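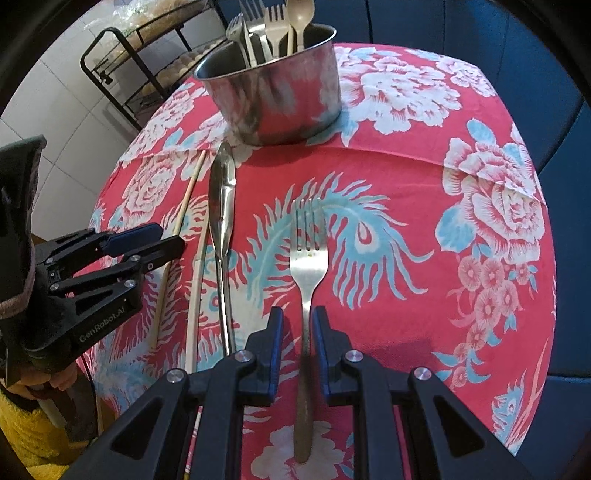 ¿Cuándo salen a la venta las entradas de la nueva temporada del Teatro Murness?
El 3 de mayo a las 10 de la mañana, en taquilla y en la web, para todas las funciones hasta el final del verano.

Buscar en este perfil
Escribe una palabra clave

Abro hilo con lo que se sabe de «Riltik», el musical que abre la temporada, que me lo estáis preguntando mucho por privado.

Lo produce Grilleck, la misma compañía que trajo «Abdella» hace dos inviernos. Repiten orquesta en directo, con el foso abierto. En «Abdella» estaba tapado y los metales sonaban apagados desde el anfiteatro.

Duración: 94 minutos sin descanso. Una vez empezada la función solo se entra en la pausa entre el segundo y el tercer número, y por la puerta lateral.

Aforo. El abono cubre una parte de la platea y el resto sale a venta libre. Para la primera semana hay 3.939 localidades sumando todas las sesiones — las de tarde suelen agotarse antes que las de noche.

Audiciones: buscan coro infantil. Se pide una canción preparada, sin micrófono, y una lectura corta que dan allí mismo. No hace falta experiencia. Los menores van acompañados y la autorización se firma en la entrada.

Las pruebas son en la sala de ensayo, no en el teatro. Se entra por la calle de atrás. El año pasado hubo gente esperando en la puerta principal y perdió el turno.

Sobre los precios: todavía no están publicados. Circula una tabla por ahí, pero es la de «Abdella» con el título cambiado. Yo esperaría a la web del teatro.

Visibilidad: las filas laterales del segundo piso pierden un trozo del escenario por la izquierda. Si podéis elegir, centro aunque sea más atrás.

Me preguntan por la gira. Grilleck solo ha confirmado Murness. Si anuncian más ciudades lo añado a este hilo.

Corrección al cuarto mensaje: la entrada tardía es por la puerta lateral derecha — la izquierda está cerrada por obras.

Última actualización: abril, 18:40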